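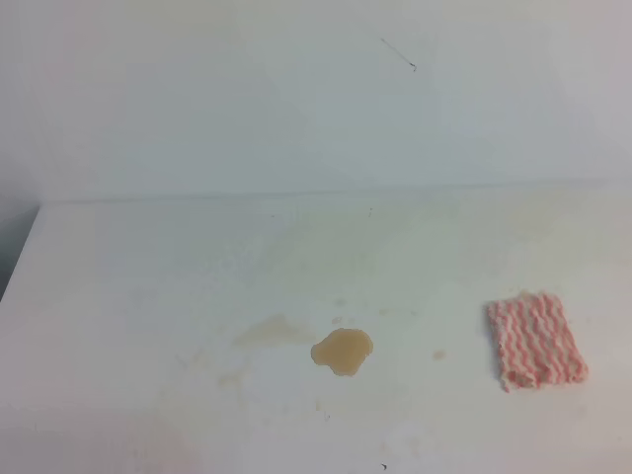 Keeping a Phone Cool and Charged for Mobile Games

Mobile RPGs are hard on a phone. They keep the screen bright, the processor busy and the data connection open. A few household habits help.

Play on a hard surface
Bedding and couch cushions hold heat against the back of the phone. Set it on a table or a stand when you let a game run on auto-battle. Take off a thick case first.

Don't play while fast charging
Charging and gaming both make heat. If you have to do both, use a slower charger. Stop charging before 100 percent if your phone has a setting for that.

Turn the frame rate down
Most games have a graphics menu. In Clirnuver, the setting is under Options, then Display, and "Standard" looks fine on a small screen. Lower the brightness by hand as well, and turn off vibration.

Clean the port and the screen
Lint packs into the charging port until the plug won't seat. Power the phone off and work the lint out with a wooden toothpick. Don't use a pin or a paper clip. For the screen, dampen a microfiber cloth with plain water and wipe. Kitchen spray and window cleaner can wear off the coating.

Clear space before an update
A big update needs room to unpack. The February update to Clirnuver was 1,165 MB, and the installer wanted another 500 MB free on top of that. Move photos and videos to a computer, then delete games you have stopped playing. Check that your progress is linked to an account before you delete anything.

Keep a spare cable where you play
Two cables are enough for most homes, one by the bed and one in the living room. A binder clip on the edge of a shelf keeps the end from sliding to the floor. Replace any cable with split insulation. Tape is not a repair.

Updated June 16, 2025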